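The slow train to Irirwood

I'd been meaning to ride the Tresow branch line for years, and in November I finally bought the ticket. 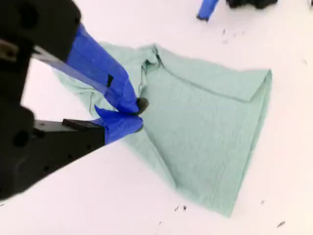 The train has two cars and takes four hours, most of them uphill. I packed a thick book and read maybe 26 pages – the windows kept winning! By Tivero the rain had quit, the heater had started clanking, and I'd eaten both my sandwiches. I would go again tomorrow, with more sandwiches.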